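The Window Seat and Its Contents: A Gallery

Posted May 12, 2000

My sister swears by a book on home order by a man named Hillier, and she has been after me to read it for two years. I finally did. Hillier believes that a room should be sorted by how often you touch things, and that anything touched less than once a week should leave. He gives this idea 81 pages. I gave it one weekend, and put the results up here along with a few remarks, mostly for the people on the Tudstead housekeeping list who keep telling me the method changed their lives. I would like to see their closets before I believe it.

The rules, shortened. Every surface gets one job. Soft things go with soft things. Anything in a bag gets taken out of the bag or thrown away. Liquids stay low. Hillier also wants you to draw a floor plan in pencil and color it in, and I did not do that.

I started with the raised platform, which everyone in the house uses for sitting, napping, folding laundry and putting down whatever they have in their hands. Under the Hillier system it should be "a resting surface and only a resting surface." I don't know anybody who lives like that. The quilt went on first, then the things came back one at a time, and I was supposed to stop when it felt full. It never felt full to me. I like a plant where I can see it.

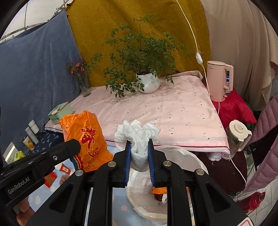 Plants and flowers are where the book and I part company. Hillier wants them grouped by a window on a stand of their own, and he recommends a Wetari stand, which costs 39 dollars and has legs like a newborn calf. I saw one in a store and could rock it with a finger. So the green one in the ribbed white pot stays in the middle of the pink quilt, with the pink-red flowers in their glass vase to the left of it, and the electric kettle keeps its place at the right end by the red cushion. By the book that is three jobs on one surface, four if somebody lies down. The glass teapot sits lower down on the right, so I will take credit for keeping one liquid low.

The floor was harder. Hillier calls the floor "the last shelf" and means it as an insult. Ours has a dark blue mat with a little white pattern on it, and small containers settle there the way leaves settle in a gutter. I have tried lining them up. I have tried the pale green basket, which as you can tell ended up on the edge of the platform with the small stuff still down below it. Baskets are supposed to solve this, and every magazine says so. In my experience you then have a basket to find room for as well.

About bags. The crinkly orange one with the red Chinese lettering should have gone on day one under the bag rule. It stands up by itself, it does no harm, and I am told it is needed. The liner in the round white basin is also a bag, strictly speaking, and I would like to hear the Tudstead people explain how I am meant to throw that away and still have somewhere to throw things.

Cloths. There is a whole chapter. Fold in thirds, stack on edge, rotate from the back. A cloth that is being used is a crumpled cloth, and the white one here is no exception. I folded 34 of them out of the linen drawer that Saturday and the stack fell over when I shut it.

The jacket. The mauve quilted one hangs at the far right, and by rights it belongs with the soft things. It is staying where people reach for it.

Somebody on the list wrote to suggest the Vídalín method, which is apparently stricter and involves an empty room and a kitchen timer. I asked how long the room stays empty and got a long message about attitude. If anyone has pictures of a Vídalín room after a month of people living in it, send them and I will put them up next to mine, same size, with no rude remarks.

I will look at the platform again in June. My guess is the kettle will be in the same spot. The book goes back to my sister before then, and she can have the pencil too.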